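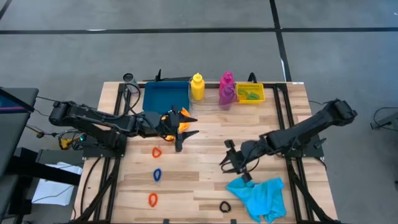

The Skukton Robotics Club started in a borrowed corner with one secondhand arm, a box of mismatched screws and a group of students who couldn't agree on what to call themselves. We've grown a good deal since then, and we did finally settle on a name, although the vote was close. These days most of our effort goes into getting two arms to work as a pair on the sort of small jobs people do at home without thinking. The tabletop you'd find us bent over is covered with ordinary stuff – a bright turquoise cloth, a yellow squeeze bottle, a teal tray, a few little loops in red-orange, blue and black – and every piece of it has been argued over at some point. Cloth is still our favorite problem. It never lands the same way, and a student who has spent an evening trying to get a gripper to pick up one corner tends to come back the next evening with a new idea and a snack.

Who we are

We're a student club, open to anyone enrolled who wants to learn, and you really don't need to know how to program when you walk in. Some of our best members came to us from nursing, music and furniture design (the furniture people are very particular about table height, bless them). Our faculty advisor is Rajeshwari Salian, who teaches the introductory controls course and has kept the club going for 11 years with a great deal of patience and a label maker.

New members join one of two teams. Dritadell looks after the hardware, which means mounts, wiring, grippers and the endless business of keeping cables out of the way of elbows. Pletirach writes the software and keeps the log of practice runs, which passed 3,000 last January and got a cake.

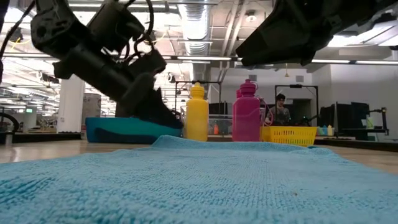

A work session in the lab, with one gripper over the teal bin, and the towel in front.

What we do all year

Fall is for learning. We pair each newcomer with an older student, and together they work through the basics: how to move an arm safely, how to stop it in a hurry, how to write down what went wrong so that the next person can use it. In spring we get ready for the Gál Challenge, a friendly contest among student clubs where each team gets 12 minutes to tidy a table it hasn't seen before. We placed fourth on our last try and were thrilled, and we sang most of the way home.

Come and visit

The lab is open to visitors from 4 p.m. on club days. Ring the bell by the side door, and ring it twice if the music is on. Closed shoes, please, and long hair tied back if you'd like a turn at the controls – we hope you will!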